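Why the planner waits: Akihiko Oda on control software for two-handed robots

11 Jul 2025

Akihiko Oda has spent most of his working life on software that decides when a robot should move. At Flanholm he leads the group that writes the motion planner for two-armed machines, and he would like people to pay more attention to the times when the arms are standing still.

"Visitors ask how fast it goes," he says. "I would sooner talk about how it decides to stop. A hand that is waiting has to be somewhere, and the planner has to choose where."

His team works almost entirely in simulation. The scenes are built in a tool called Usdale, which began as a viewer for log files and grew. A typical one is a tabletop job: two black hands, a marble surface, a tray with a single swirl-topped item on it and an open cardboard box close by. Oda says the simple scenes find more faults than the busy ones.

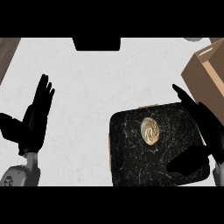
"The tray is the difficult part," he says. "It is flat, it is wide, and you have to get fingers against the side of it before you can do anything useful. If the planner is wrong by a few millimetres in height, you are pushing down on the tray when you meant to push across it."

The group used to plan both arms together, as one large problem. That gave tidy results but was slow, and a small change on one side could alter the whole plan on the other. In April they split it. Each arm now has its own planner, and a small program called Kikuchi sits between them and settles disputes over space. An arm asks for a region of the table, gets it for a short time, and must ask again if it needs longer.

"It is closer to booking a meeting room than to robotics," Oda says. "Two arms, one table. Most of the code is about what to do when the answer is no."

He admits the first version was poor. Arms gave up their space too readily and then asked for it back, so both would hover. The fix took five weeks, most of it spent reading logs. Seven separate faults were found, and two of them were in the viewer and had nothing to do with the planner.
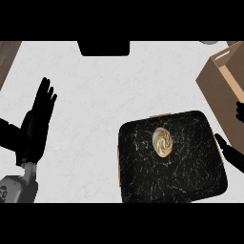
Simulation render: Flanholm / Usdale

Perception is handled by another piece of software, Losudwood, which passes the planner a list of objects with a position and a confidence score for each. Oda's complaint is that planners tend to treat the list as fact. Dark, glossy surfaces with pale streaks are a good test, he says, as the pattern can be mistaken for an edge. So can a strip of something lighter showing from underneath.

"We made the planner read the score. If it is low, the arm takes a wider path round. It costs time. I am happy to pay that."

Does he trust the simulator? "For geometry, yes. For contact, less. Friction is a number somebody typed in – often me." The team now varies that number between runs and throws out any plan that only works at one setting.

The next job is the log reader. At present it shows what each arm did but leaves out the requests that were refused, and those have to be dug out of a text file by hand. Oda wants them on the same timeline as the motion, and he has started writing that part himself.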